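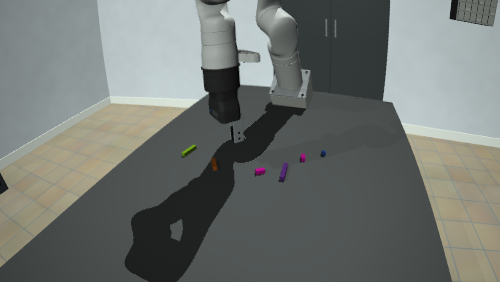
The small blocks problem

The task Aminu Ogunleye set his group in September sounds like something from a nursery. Pick up one coloured block from a table where several are lying close together, and leave the rest where they are. He wanted a robot arm to learn it entirely in simulation, with no person guiding it by hand.

Ogunleye works at Mullenstead, a research laboratory with more computers than arms. A practice run in software costs almost nothing. The trouble comes later, when a system that did well on screen meets a real table and a real lamp. Rendered rooms tend to be too tidy, and a controller trained in one can come to depend on that.

The group's answer is a method called Mustar. It leaves the blocks alone and changes everything that ought not to matter. Between one attempt and the next the light moves, and the arm's shadow falls somewhere new. The viewpoint shifts a little. Surfaces get lighter or darker. The controller is marked down if its choice of grip changes when only the lighting has. 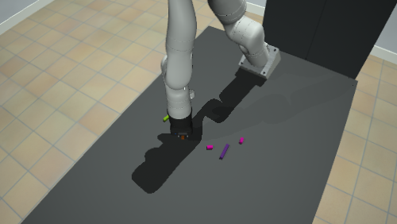
ROBOTICS | PAGE 70

Shadows turned out to be the largest single source of mistakes. A block half in shade looks like a different colour, and an early version of the controller would often leave an orange block alone and go for a brighter one further off. "It was treating the edge of the shadow as the edge of an object," says Baptiste Bouvier, who wrote most of the rendering code. "We spent weeks on the gripper before we looked at the lights."

Bouvier's fix was to render each moment twice, once with shadows and once without, and train the controller to give the same answer for both. The version without shadows is used only in training. When the system is tested it gets the ordinary picture, dark patches and all.

The second part of the method concerns where the camera sits. A view from across the table shows the layout well, but the gripper hides the block at the moment it matters most. A wide view from the wrist keeps the fingers in sight and bends everything else. Mustar uses both kinds and lets the controller learn how much weight to give each as the arm comes down.
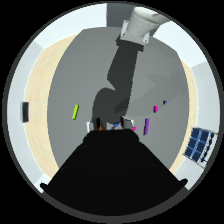

Wide-angle simulated view from the wrist, with the two gripper fingers at the bottom of the table.

The test was 200 attempts in rooms the controller had not met in training. With the paired rendering switched on, it failed 3 times. With it switched off, it failed 70 times, mostly by closing on the wrong block or nudging a neighbour. Ogunleye is careful about what this shows. All of the rooms were simulated, and the blocks were rigid, plain and easy to grip.

Trials on a physical arm have only just begun. The first job is to measure how far the real fingers bend under load, a detail the simulator ignores. Bouvier is also working on a cheaper form of the paired rendering, as drawing every moment twice nearly doubles the time spent on images. Until that is ready, each training run ties up the laboratory's machines over a weekend, and the other groups have to book around it.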